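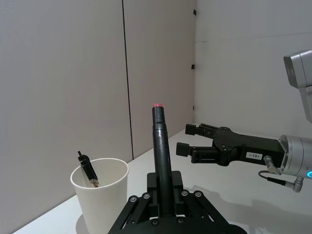 Photo: Prullent workshop

Friday, late, after everyone else had packed up

Last updated: Friday, 9:40 p.m.

I promised I would write up the pack cooling work before the weekend, and I'd better do it while it is still fresh, so bear with me if this wanders a bit. Most of you were on the other side of the shop fighting with the rear wing mounts and will only have heard the swearing.

Where we were on Monday: the car came back from the Zilcombe test in April with the rear half of the battery running a good deal warmer than the front half by the end of every long run. We all had a theory. Mine was the pump, and I said so loudly and often, and I would like it on record that I was wrong about the pump. It came off, went on the bench, and gave the same flow it gave when it was new. I ran it a second time out of stubbornness and got the same answer. It went back on the car with fresh seals and I apologized to it.

After that I did what I should have done first and looked at the hoses. The return line on the rear module runs behind the seat bulkhead, and when we moved the bulkhead brace over the winter (a good change, I'm not complaining about the brace) we put a tighter bend in that hose than it had before. On the stands, with no driver and no belts pulling on anything, it looks perfectly fine. With somebody of about driver weight sitting in the car and the belts done up properly, the seat back moves just enough to lean on the hose. I sat in it myself with my phone wedged down the side, recording, and there it was on the video, flattened into an oval. It's a lovely feeling to find something like that, and a slightly sick one too when you think how many laps we did with it.

The fix so far is a molded elbow in place of the bend and a clip on the brace so the hose can't wander back. The elbow is one of the leftover Skelel ones from last season's car. It has a slightly larger bore than the hose, so I used a sleeve at each end. I don't love the sleeves. They held pressure for an hour this afternoon with no drop on the gauge, and they will do for the next outing, but I'd like proper parts before the race. Please don't let me forget, because I will walk past it every day thinking it's finished.

Numbers, for whoever does the setup sheet. With the old routing and a person in the seat, the rear module was flowing so much less than the front that I stopped the run early. With the elbow in, the two are close enough that I can't separate them from the noise in the sensor. I logged the whole thing at 32 samples a second, far more than anybody needs, and the file is run 357 on the shop drive. The first few minutes are me getting comfortable, so skip ahead.

Now, the other thing. While the bulkhead panel was off I went through the wiring on that side, and I'm glad I did. Two of the temperature sensors on the rear module were swapped at the connector. It doesn't change the picture much, they sit next to each other, but it does mean that the "hot corner" we were all staring at in the Zilcombe data was really the cell group beside it. I have relabeled both ends. If you have old plots pinned up, please write it on them, or take them down. I found one over the coffee machine with a big red circle around the wrong cells, and I'm fairly sure the circle was mine.

A word on the energy plan too, as I know it's going to come up. We have been lifting early on the back straight to keep the rear of the pack under its limit, and the driver has been very patient about it. If the hose was the whole problem, we may be able to give a good part of that back, and spend it where it helps, meaning out of the slow corner before the pit entry. I would rather we didn't promise anything yet! One long run with the new elbow, with the same tires and the same regen map as last time, and then we can talk about it like sensible people. The Zakharchenko inverter has its own opinions about heat and I haven't looked at those traces at all this week. It may well be that we cool the pack and find the inverter is next in line.

I also had a go at the regen pedal feel, with less success. The complaint was that the first bit of travel does nothing and then it all arrives at once. I softened the start of the map and it was better on the stands, but the stands flatter everything. I saved it as a separate map and left the old one as the default, so nobody gets a surprise. The driver can try both back to back and tell us which one to throw away.

Bits and pieces, in no order:

— The coolant in the small drum is the old mix. I've put tape on it. Please use the new drum, and please put the lid back on.

— The torque wrench in the top drawer is reading low against the good one. I moved it to the bottom drawer with a tag. It isn't by much, but wheel nuts deserve better.

— The charger threw the same isolation warning again at lunchtime and cleared itself when I unplugged it and waited. I've looked at the lead and can't see a thing wrong with it. If it does it to you, write down the time, and what else was plugged in on that wall.

— Ride heights haven't been checked since the car came down off the stands. I ran out of evening.

— We are nearly out of the 1000-grit paper and somebody will want it for the brake ducts.

First job next week is to fill and bleed the loop again with the car nose up, as I still think there's a bubble hiding at the top of the rear module. I could hear it gurgle when I shut the pump off. After that the panel can go back on, but leave it loose until I've had one more look at the sleeves with somebody in the seat. I'll bring pastries for whoever volunteers to sit there.

Print this entry | E-mail this entry

Recent entries
Zilcombe test: tire notes, both days
Bulkhead brace, second version
Inverter mounts and the rattle at low speed
Rear wing mounts: what fits and what doesn't
Packing list for the truck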